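Telside Swap Room: the bin, the shelves and what we make of them

Gallery page, put up 2018-10-26
Words by Pendo Mbwambo

The Telside Swap Room has been going since August, and I was asked to do a gallery page for it. I said I would on the condition that I could write what I thought. I have been to a good many swap schemes over the years and most of them end up as a place where people leave what they couldn't be bothered to take to the tip. Telside says it is different. The leaflet says 1,105 items have been "rehomed" so far. I asked how an item gets counted and was told it is when it leaves the shelf, so a jigsaw that goes out, comes back with pieces missing and goes out again is two items. Make of that what you like.

The idea is easy enough to follow. You bring up to 30 things, they go through the bin, and you can take the same number away. Clothes have their own rail, books are by the door, and everything else is called "mixed small goods", a name that covers toys, cups, tins, tea towels, odd lids and whatever else came out of the bottom of a cupboard. It is the mixed small goods I wanted to see, as that is where these schemes usually come unstuck.

On the whole I thought the sorting rules were vague. The printed sheet says soft things and hard things should be kept apart, which makes sense to anybody who has pulled a glass out of a jumper, but then it says "unless there is room". There is always room if you push. I'd have put a full stop after "apart" and left it there.

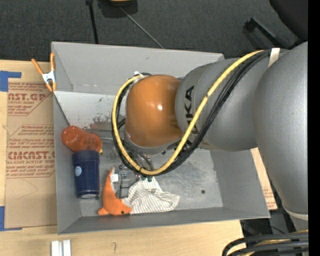 Soft toys are a sore point with me. They are the first thing people give away and the last thing anyone picks up, and a plush fish in orange is a hard sell unless there happens to be a child in the building who likes fish. Telside keeps them for three weeks and then moves them on to Tamihana, the playgroup in the next street, who have told me privately that they have more than enough. I did notice the fish still had a small white tag on it. A tag is supposed to help a toy along, according to the woman on the desk. I am not convinced a child looks.

The cup is a better bet. A see-through orange plastic one will do for picnics, paintbrushes or the bathroom, and it doesn't matter much if it gets knocked about. I would still like to see the rule about cups written down properly. At the moment it is "no cracks", and when I asked about scratches I got three answers from two people.

As for the navy container with the silver rim, I can't tell you what it is meant for, and its light blue label is too small to settle the matter from where I was looking. Telside would put it under "storage, other". My own feeling is that anything with a lid or a label ought to be opened and checked before it gets as far as a shelf. They say they do this. I'd like to see a tick on a list somewhere.

Then there is the cloth, white with thin grey stripes and bunched up like every tea towel I have ever pulled out of a drawer. I don't know that it is a tea towel, mind. It might be a napkin or half of something bigger. Cloths go on the rail if they are "presentable" and into the rag sack if they aren't, and the line between those two seems to depend on who is in. I would fold them first and decide afterwards — you see the holes when you fold.

A word on the bin as well, as it gets a whole paragraph in the leaflet. It is grey metal, shallow, with sloping sides, and the floor of it is scuffed and stained. The leaflet calls it "our welcoming first stop". I would call it a bin. Shallow is sensible, I will give them that, since you can see what you have without digging. The cardboard underneath is held with blue painter's tape, which is a good choice for once. It peels off cleanly and somebody must have thought about the table.

Telside has asked whether I would recommend the room to readers of this page. With reservations. Go for the kitchen things and the books, and go early. Don't take your children's old toys unless they are ones you would have bought yourself second-hand. Ignore the number on the leaflet.

There is talk of a second room at Tronora next year, with a proper sorting table and separate trays for hard and soft. I will believe in the trays when I see them. If it does open I will go along and add to this gallery, and if the cup is still on the shelf at Telside by then I shall probably take it home.

Corrections and complaints to the page address, please, and not to the desk.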